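Machine-Washable Cleaning Cloths: Frequently Asked Questions

November 26, 2018
By Rodica Rusu

What do "terry," "knit" and "microfiber" mean on the label?

Terry and knit describe how the fabric is built. Microfiber describes the fiber. A cloth can be a knit and a microfiber at the same time, and many are. Terry has raised loops on one or both faces and holds more liquid for its size. A flat knit dries faster and leaves less lint on glass.

Can I wash cleaning cloths with clothing?

We advise against it. Cloths used with oil, wax or polish transfer residue to other fabrics, and cotton clothing sheds lint that microfiber picks up and keeps. Run them as a separate load.

What temperature should I use?

Cotton terry: hot, up to the limit on the label. Microfiber: warm. Polyester fibers tolerate a hot wash, but repeated hot cycles stiffen the split ends that do the cleaning. Blends follow the rule for microfiber.

Is fabric softener allowed?

No. Softener leaves a coating on the fiber and reduces absorbency in both cotton and microfiber. Dryer sheets have the same effect. If a cloth has already been softened, wash it twice with detergent and no additives – absorbency usually returns after the second wash.

How much detergent should I use?

Half the amount printed on the cap for a normal load. Too much detergent stays in the loops and shows up as streaks on glass and stainless steel. Powder and liquid are both acceptable. Avoid products with built-in softener.

Can I use bleach?

On white cotton only, diluted as the bottle directs. Do not use chlorine bleach on microfiber or on colored cloths. Oxygen bleach is safe for most cottons and may be used for soaking.

How many washes should a cloth last?

It depends on the grade. The Plirero line is specified for 1,000 washes at warm settings with machine drying on low. The Tavari economy cloth is specified for 91. Both figures assume no softener and no chlorine bleach.

When should a cloth be retired?

Retire it when it pushes water along a surface instead of taking it up, when the edge stitching opens, or when it still smells after a hot wash. Retired cloths can be used for floors, tools or paint, then thrown away.

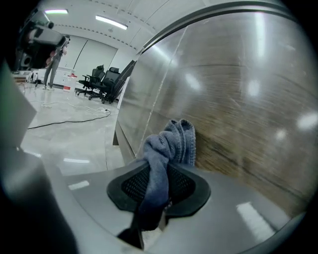 Blue-grey cleaning cloth, folded.

Does color matter?

Only for sorting. Pick one color per room and keep to it, so that a bathroom cloth does not end up on a kitchen counter. Wash dark colors apart from white ones for the first few cycles.

How should cloths be dried and stored?

Tumble dry on low or hang in moving air. Do not leave them balled up in a bucket or sink – a cloth that stays damp overnight will develop odor. Store them dry, on an open shelf or in a ventilated bin.

Are oily cloths a fire risk?

Yes. Cloths with linseed oil or similar drying oils can heat up by themselves when piled together. Lay them flat outdoors until fully hard, then discard. Do not machine wash or tumble dry them.

Do you sell replacement packs?

Plirero and Tavari cloths are sold in packs of 6. The Skimmont glass cloth is out of stock until January.

Filed under: Care & Maintenance, Fabrics, Household

3 comments

Tadhg Brennan
Does the half-cap rule hold for hard water? Mine come out stiff as a board.

Rodica Rusu
Use two thirds of the cap in hard water and add an extra rinse.

Boonmee Petchrat
I boiled a few cotton ones for ten minutes and the smell went. The hems shrank a bit.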